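Cables, again

Posted October 15, 2020

The arm was losing its wrist camera signal again this week, so I have spent three evenings with cables and very little time with anything that moves. I write it down mostly for myself. Last January I had almost the same fault, I repaired it, I was proud, and then I could not remember what I had done.

For readers who are new: I look after one small arm at the workshop in Wellthorpe. It stands at a round white table near the window and it does reaching and pressing tasks with the gripper, all day when we allow it. The arm itself is a Ritberg and it has given me almost no trouble. The gripper I also cannot complain of. What gives me trouble is everything we have added after.

The fault looked like this. The program runs well, the gripper goes down to the part, and at the lowest point the camera picture freezes. When the arm comes up again the picture returns after a few seconds. If I stop the arm in the low position and touch nothing, the picture stays frozen. If I lift the cable with one finger, it comes back. So I knew quite early that it was the cable and I did not need to look in the software, but I looked in the software anyway for one whole evening. I think many people will understand this.

The first thing I did properly was to unplug all and lay the cables on the floor. It is a boring job and I recommend it. When they hang together from above they look like one bundle, and one starts to think of them as one thing. On the floor they are different lengths, different stiffness, and one of them had a bend close to the plug which was clearly older than this week. I put a piece of tape on each end with a letter. Last time I used a pen directly on the black jacket and of course one cannot read it.

The bad one was the camera cable. Inside the jacket, near the plug, it felt soft, as if there was nothing to hold it. I measured it with the meter while I bent it slowly and one line opened and closed. I did not try to solder it. I have tried this before with a cable of this kind and it lasted less than a month, and during this month I did not trust any of my results.

The new cable is from Sastry, the small supplier I have mentioned before, and it is more flexible than the old one. It is also a little longer, and this gave me the next problem. With a longer cable you have more slack, and slack near a gripper wants to go where the fingers are. I ran the program at slow speed and in the third cycle the loop touched a finger. It did no damage, but at full speed I would not like to see it.

So now about the loop. I had a rule from somewhere that the cable should be as short as possible. For a wrist that turns, this is wrong, or at least it was wrong for me. When the wrist is turned fully to one side the cable needs 470 mm between the last fixed point and the plug. In the normal position it needs much less. If you cut your slack for the normal position, you pull on the plug each time the wrist goes to the end, and I am now quite sure that this is what killed the old one. I had made it very tidy in January. It was too tidy.

What I do now is this. I move the arm by hand to each extreme position which the program uses, and to one or two that it does not use but could. In each one I look if the cable is tight, and if it can catch on something. Then I fix it with a soft strap, never with a hard plastic tie, and I do the tour again. The straps stay open until the end. It takes an hour. Before, I did it in ten minutes and then repaired it for many evenings, so the hour is cheap.

Then the bracket. The camera side of the gripper carries a printed bracket in bright green. People ask about the colour and the answer is that it was the spool that was in the printer. This is already the fourth version. The first one was too thin and it vibrated. The second one was strong, but one could not reach the screw with the key when it was mounted. The third broke along the layers, where I had printed it standing up. The present one is printed lying on its side and it is thicker than it needs to be, I admit it, but I have stopped caring for the weight. The arm does not notice.

I took it off this time to look for cracks. There were none I could see, only a little white stress mark at one hole, so I turned the screws in again by hand and then a quarter turn with the key. If you have printed parts on a moving machine, please do not tighten until it feels good. It feels good shortly before it breaks.

The second bundle, the one that goes across to the clamp and the boom, I had always ignored. It does not move very much. But I found that the knob on the clamp was not fully tight, so the bar could turn a few degrees under the weight. It is a slow thing. Over some weeks the bar goes down, the cables sag lower, and one day they are in a place where you never planned them. I tightened it and made a pencil line across the joint, so next time I can see with one look if it has moved. I should have such lines everywhere.

About the test. I let the arm run 500 cycles at half speed with me in the room, and then full speed. At half speed I had no freeze. At full speed the camera dropped at cycle 669 and I was very unhappy, until I saw that the plug at the computer end was not pushed in completely. This was my own work from the floor session. After that I started the count from zero and it went to 3,000 without a drop, and then I went home.

I have also changed the check list which hangs at the door. It said "check cables", and this is not an instruction, it is a wish. Now it says:

- Arm to the two end positions, look at the loop.
- Straps still soft, no one has added a tie.
- Pencil line at the clamp.
- Screws of the bracket, fingers only.
- Both plugs pushed in, also the one behind the computer.

A colleague from the group in Wavstead wrote to me that they use a proper cable guide, a jointed one, and that I am making my life difficult. Maybe so. I have looked at these guides and for a big arm I would buy one at once. On ours I am afraid it would reach lower than the gripper itself when the wrist is turned, and we work close above and sometimes inside of boxes with an open top. There one wants nothing hard hanging down next to the fingers. A soft cable that touches the edge of a metal box slides over it. A hard link would catch. If someone has a small guide that works well for such a task, please write me, I would be glad to be wrong.
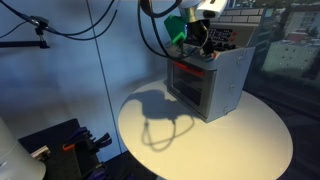 What remains is the strain relief at the plug on the wrist side. At the moment it is only a strap, and I would like a small printed shoe that holds the jacket of the cable and not the plug. I have a drawing, but it must share one screw with the bracket, so probably there will be a fifth version of the bracket as well. I will print it when I find an evening without another fault, and I will write then if it holds.

Share this post: 14 shares
3 comments

Recent posts
The second life of a bad power supply
Printing lying down or standing up
A quiet fan for the controller cabinet
Notes from my visit to Wavstead
Why I label both ends

Contact | © 2020, all text by the author of this blog | Back to top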